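### 4.2 Soft-object tidying

The third chore in the Nisbet set is tidying soft objects into a container. We included it after the pilot in September, when the folding and table-clearing chores turned out to share most of their failure modes and a task with less surface contact was wanted. The instruction given to the policy is short: put the toys in the box. No order is specified and no object is named.

Training used 870 demonstrations recorded with hand-held grippers in homes in Bruvcombe. Demonstrators worked two-handed where they chose to and were not told which hand to prefer. Testing was carried out on the Gralis bench with two fixed arms carrying fingers of the same geometry. Each condition was run 100 times with a time limit of 30 seconds per object. A trial was scored as a success if the object lay wholly inside the container when the limit was reached, whichever way up it had landed. Trials in which the container moved by more than its own width were scored separately.

The policy grasped the object in 91 of 100 trials under the fixed layout, and in 78 of 100 when the container was shifted between trials. Placement was weaker. Of the 78 objects grasped in the shifted layout, 59 ended in the container. The remaining 19 divide into two groups: eleven were released too early and fell outside, and eight caught on the rim and were dragged back out when the arm withdrew. We had expected the second group to be smaller. It did not shrink when the training set was extended with a further block of recordings from the Zallon flats, which suggests that the fault lies in how release is timed and that more data of the same kind will not remove it.

Grasp force is harder to judge. A soft toy gives little sign of a bad grasp until it is lifted, and the fingers close to much the same width on a good hold as on a pinch of loose fabric. Human demonstrators dealt with this by squeezing further than was needed. The policy copied the habit, at no cost with plush and at some cost with the thin cloth items described in Section 4.3.

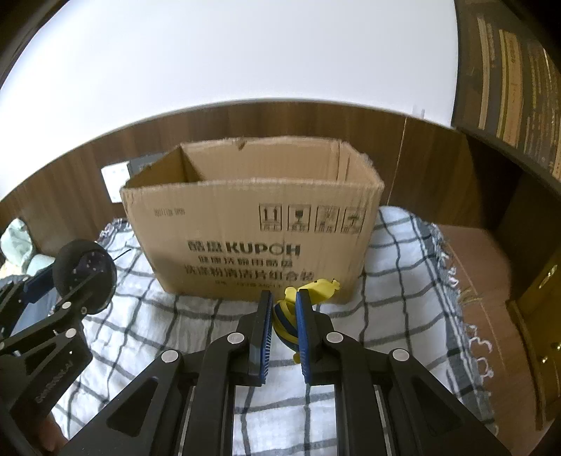 **Figure 6.** Soft-object tidying during demonstration, with two hand-held grippers and an open cardboard box.

Container shape matters more than we allowed for in the original protocol. The bench trials used a rigid plastic tub with a smooth lip and one undivided space, and the success rates given earlier hold for that tub only. Household containers are less regular. The box in Figure 6 has no top flaps, its upper edges are torn, and a cardboard divider stands inside it on the left, so a toy lowered on that side may meet an edge well within the outline of the box. A policy that aims for the centre of the opening will often avoid such a divider by luck. One that aims for the nearest point inside the rim, as ours tended to, will not.

Ese Okonkwo repeated the shifted condition with a divided box on a Thursday session, using the same policy and the same toys. Placement fell to 41 of 100, and most of the added failures were objects left resting across the divider. A person would push such an object down with a second short movement. The policy has no such movement and treats the release as the end of the task. We return to recovery actions in Section 5.1.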